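From: Kartini Tambunan
To: blocks list
Subject: Re: sorting the wooden blocks

Kastriot Babić wrote:
> By color, surely. Red with red. It took me 2 minutes.

By color, fine. Three reds, and then the yellows and greens start an argument.

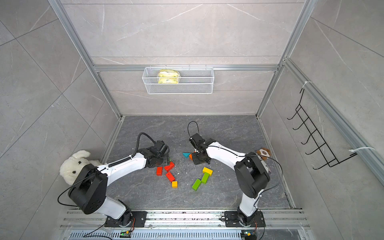

What lives near the blocks

A plush dog by the wall, and a basket with a yellow packet in it. I make no claims for the packet.
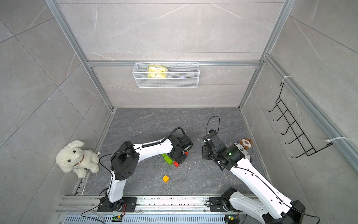

Do triangles get their own pile?
Only if you have enough of them to feel it was worth the walk.

I vote for one box and low standards.

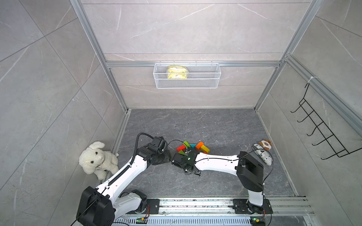
Sigita wants labels on the box too. She may write them.

Kartini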